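Finishes notebook, April
Water spotting and recoat trials on the test boards, second round
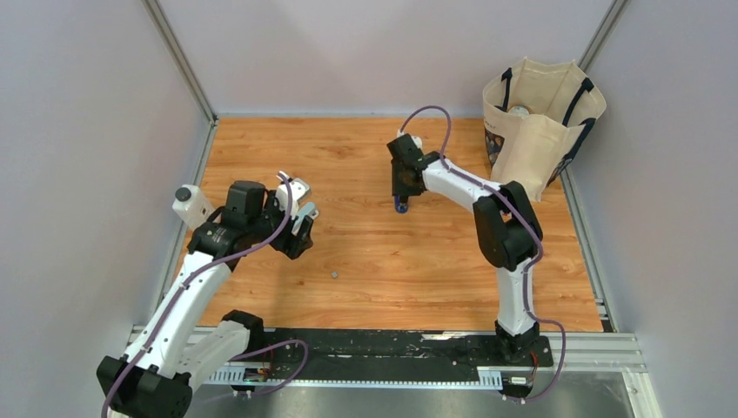
Wooden top between the side rails, grain running across, small knots.

Started 08:40. Carrying on from the first round, where the spotting results were too scattered to use. The boards had come from two different deliveries and I had not marked which was which. All boards this time are from one delivery, cut in sequence, numbered on the end grain in pencil before sanding. Numbering on the back face was a mistake last time, as the oil lifted the pencil and two boards had to be thrown out.

Question for this round: does a thin second coat of the Vovetti oil reduce water marking compared with one coat, and does the Prasix hardener make any difference that would justify the shorter pot life.

Preparation

Sanded with the grain, vacuumed, wiped with a dry cloth. No tack cloth, because I suspect it left something behind on the first set. One board had a resin streak close to a knot, and I moved it to the spare pile. Sipho Molefe thinks we should keep boards with knots in the trial on the grounds that real tops have them. Agreed in principle, but it adds a variable I cannot deal with in this round. Put down for later.

Boards left on battens overnight in the finishing room before coating. Moisture meter readings were close enough together that I did not sort them again. Readings are on the loose sheet at the back.

Coating

Tin of Vovetti opened new. Weighed on the Takagi balance: 1,593 g with the lid off, before stirring. Stirred by hand with a flat stick, scraping the bottom. There was a soft layer at the bottom that took a good while to go back in. If the first round was coated from an unstirred tin that would account for some of the scatter, but the notes from then don't say whether it was stirred. They should have.

Set A: one coat, no hardener.
Set B: two coats, no hardener.
Set C: one coat with Prasix.
Set D: two coats with Prasix.
Set E: bare, sanded only.

Applied with a white pad, worked across and then along the grain, left for a short while, excess wiped off with lint-free cloth. The wiping matters more than the application. On the first board of set B I left it too long and the oil had started to drag, so there is a dull patch at one end. Marked the end and will keep the spots away from it.

Tin weighed again after both coats were done: 321 g gone, including what went into the pads and cloths and what was decanted to mix with the hardener. That is more than I allowed for. A large part of it must be in the cloths. Next time weigh the cloths as well.

Used cloths went into the water bin with the lid on. They had been left bunched up on the sink edge after the last session. They must go straight in the bin, every time.

Hardener

The Prasix was measured by weight into a paper cup. It thickened noticeably before I got to the last board of set D. Mixed a fresh amount and used that for the second coat on the last board only, so that board is not strictly comparable with the rest of its set. Marked D-last in the table.

Colour: the hardened sets look slightly paler to me in daylight. Under the bench lamp I can't separate them. Not measured.

Water spotting

Started once the second coat had had its full drying time according to the tin. Single drops from a pipette onto each board, covered with a watch glass to slow evaporation. Three covered spots per board plus one left open. Watch glasses lifted after 54 minutes, surface blotted without rubbing, then left to stand before judging. I chose the time to fit between the other jobs and it has no significance, but it should be kept the same in any repeat.

Judged from two positions, one straight down and one at a low angle towards the window. Straight down hides nearly everything except on the bare boards.

Set E: dark rings at once, raised grain inside the ring, still visible at the end of the day. As expected.
Set A: faint rings at low angle on every board. Grain slightly raised to the fingertip.
Set B: rings on some spots only. Those that showed were fainter than in A. One board clean.
Set C: much the same as A. I would not want to tell them apart without the numbers.
Set D: clean apart from D-last, which has one ring near the edge.

Open spots were less marked than the covered ones in every set, so the watch glass is doing what it should.

Remarks

The second coat helps. The hardener on its own does little after this drying time. Hardener with two coats looks best, but the difference between B and D is small and I do not trust it on so few boards. The judging was also done by me, knowing which board was which. Sipho to repeat the judging blind with paper over the end-grain numbers.

The tin says full cure takes much longer than the drying time. All of the above is therefore for a young finish. Boards kept on the rack, spaced, finish side up. Please don't stack them.

Recoat

Rubbed back half of each set A board with a grey pad and applied a thin coat over the rubbed half. No visible join after wiping on most of them. On A2 there is a line where the pad stopped, visible at low angle. Feather the edge next time.

Welow asked whether a worn patch can be repaired without doing the whole top. Provisional answer is yes for an oiled surface without hardener. No answer yet for the hardened one, as sets C and D have not been rubbed back. I have not replied to them.

To do

Weigh cloths before and after.
Order another 100 pipette tips, nearly out.
Blind judging, Sipho.
Rub back and recoat C and D once cured.
Repeat spotting on B and D with the same watch glass time.
Tea and red wine spots, if there is room left on the boards.
Find out whether the Vovetti needs stirring during use as well as at the start.

Stopped 16:50. Extractor left running.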